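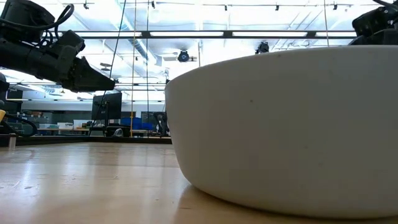 How many bowls does one person need? Fewer than I own, going by the state of the cupboard, and I have known this since August.

So today was bowls. I had promised Morfudd Prosser I would get them sorted before she came round with her list, and at nine in the morning I was still drinking tea and reading the leaflet for the Natberg shelf, which has 447 words on wall plugs and none on where the shelf goes. By ten I had run out of leaflet and had to start.

The plan was everything out on the table, big things first, then the coloured ones, then plates. The plan lasted until I found a plate among the bowls and had to decide whether it was visiting or had moved in. I left it where it was and went to look for the biscuits.

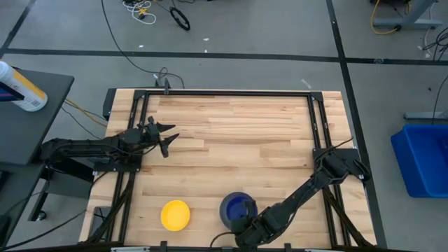

Blue bowl and yellow plate, before any decisions were made.

Maëlle Gauthier rang from Troletdale halfway through to tell me that nesting is the answer. She nests everything. She once bought a set from Grewal for no better reason than that it went inside another set. I said I would think about it, and put the phone on speaker so I could carry on moving things from left to right and then back again. She asked what the noise was. It was progress.

Nesting has a flaw. When the small ones are all much of a size, they stack, and then they stick, and you stand there at breakfast with a butter knife.

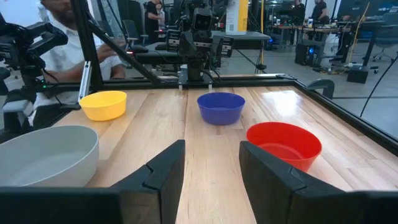 The big pale one with yellow, blue and red.

Big one on the bottom, then. Red next, then yellow. Morfudd holds that red should be on top so you can find it in a hurry, though I can't think what sort of hurry she has in mind.

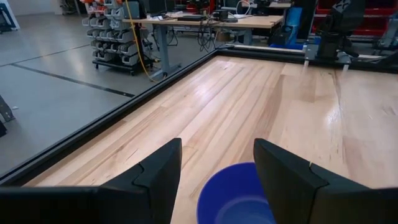 My trouble with sorting is that I get fond of things as soon as I threaten them. I was quite prepared to send one bowl to the Plonance sale and had even found a bag. Then I looked properly at the blue one, with its thick rim and that faint ring in the bottom, and the bag went back in the drawer. It is plastic. It will outlive me. Cupboard shut by four, same number of bowls as this morning, and Morfudd's list still to come. Must buy biscuits.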